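Zelent Support Desk
Ticket: Hand module, fingers slow to open on filled bags
Product: Zelent arm and hand kit, evaluation unit
Opened by: Costel Nedeljković, Sesulholm
Assigned to: Yulan Fu, Zelent product support
Opened on: May 8, 2021
Priority: Normal
Status: Closed, with one open point

Costel Nedeljković wrote:

Good morning. We have your kit on evaluation at our repacking shop. Our work is small: bags of material go in and out of green plastic crates, and the bags are thin and soft. We compare your kit with the one from Skendudeo, which we tested before yours, and I must write a report for my director. So please understand that I ask many questions.

The problem is as follows. When the hand has to pick up a filled bag, the fingers close well. When it should release, the fingers begin to open, then they wait, then they open the rest of the way. In the log this wait is written as "finger hold, code 11". The manual does not have a code 11. The list stops before it.

I have already done these things:

Restarted the controller. No change.
Ran the hand calibration from the menu. It finished without error.
Put the grip force to the lowest step. The wait became shorter but it is still there.
Tried with no bag at all, only open and close in the air. No wait.

The last point makes me think it is not mechanical. But I am not a specialist of hands, so I attach what I have.

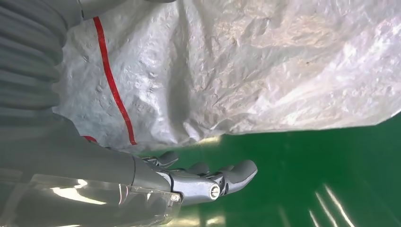 The log file is also attached, it covers 200 cycles. You will find code 11 many times in the second part and only a few times in the first part. I do not know why it is more later. The speed was the same for all of them.

Yulan Fu wrote:

Hello Costel, thank you for the clear report. I am sorry about the manual. Code 11 was added with the last firmware and the page was not updated yet. It means that the hand measured some resistance while opening, and stops shortly to protect the finger joints. So the hand believes something is pulling on it.

Could you please tell me:

1. Which firmware is shown under Settings, Hand?
2. Do you use a protective cover on the arm, and is it ours or another one?
3. Did you change the setting "soft object" from its default value?

With your log I can see the resistance values are small, only a little over the limit. A real blocked joint would give much higher values.

Costel Nedeljković wrote:

Thank you for the quick answer.

1. It shows 2.1.
2. Yes, there is a clear plastic cover. It is not yours. Your cover was not in the evaluation box, so we bought film from a local supplier, Văn, and wrapped the arm ourselves. We have dust from the material and I did not want it inside the joints.
3. I did not touch this setting. It is on "off".

I should add that the film was wrapped again in the middle of the test, and my colleague made it tighter the second time. Perhaps this explains the second part of the log? I did not think about it when I wrote the first message.

Yulan Fu wrote:

Yes, I think this explains a large part of it. If the film is tight near the wrist, it can pull when the hand turns and the finger drive feels it. Please do the following, in this order:

Move the arm to the service position and switch off the drive.
Loosen the film behind the wrist, so that you can push one finger under it.
Check that no edge of film can reach the finger joints in any position.
Switch on, calibrate the hand again, and set "soft object" to "on".
Run the same job as before and send me the new log.

Please do the calibration after you loosen the film. If it is done before, the hand keeps the old values. 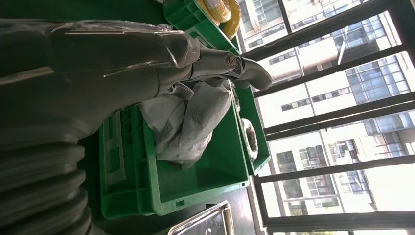
Costel Nedeljković wrote:

I did all the steps. The new log is attached. We ran 1,000 cycles this time, same bags, same crates. Code 11 comes two times, both in the beginning, and after that never. The release is now one smooth movement and I am satisfied with it.

For my report I have two remarks which are not faults, but I would like that somebody at Zelent reads them. First, with a crumpled bag the hand sometimes takes a fold of the plastic and sometimes more of the content. The Skendudeo kit had the same difficulty, so I do not count it against you. Second, a cover should be in the evaluation box. A customer who works with dust will always make his own, and then he will have my problem.

What would your cover cost, and can it be washed?

Yulan Fu wrote:

I am glad to read this. I have sent both remarks to the product team, and code 11 will be in the next version of the manual. The cover can be wiped but not washed in a machine. I asked sales to send you the price and one sample to Sesulholm.

The two remaining codes I would like to keep under observation. If you see more of them after the next film change, please answer in this same ticket and it will open again.

Costel Nedeljković wrote:

Agreed. You can close it. I will write when the sample arrives.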